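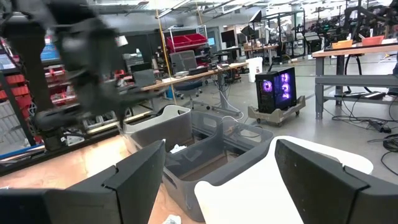
Grey bin in front, white basket just behind it.

January 6, 2023

Every year, once the decorations are back in the loft, I get the urge to sort out the paper. You know the stuff – receipts, envelopes, takeaway menus, the instructions for a kettle we no longer own. Last winter I let it go until March and it took me a whole weekend, so this time I'm getting in early!

My first tip is to keep two tubs on the go. One is for anything that's going out with the recycling, the other is for things you need to look at again. Don't have a third one for "maybe". I tried that when we lived in Otwood and it was still full when we moved.

Set a timer for 14 minutes and stop when it rings. I can do nearly anything for 14 minutes, even bank statements (with a biscuit).

Check what your council takes before you scrunch anything up. Ours in Porgate won't have shiny wrapping paper, and till receipts go in the ordinary rubbish too. Tissues and kitchen roll can't be recycled here either, but plain kitchen roll goes in my compost heap and rots down a treat.

Old envelopes are brilliant for shopping lists. Cut them open down the sides, stack them blank side up and hold the lot together with a bulldog clip. I've got 21 hanging by the fridge at the moment and I'm quite proud of them.

For plastic tubs that have gone a bit grubby, mix bicarbonate of soda and water to a paste, rub it on with a damp cloth, leave it five minutes and rinse. An old toothbrush gets round the rim and into the handles. Sticky label marks come off with a dab of cooking oil, then washing-up liquid.

Next time I'll be doing the drawer with all the chargers in it – wish me luck.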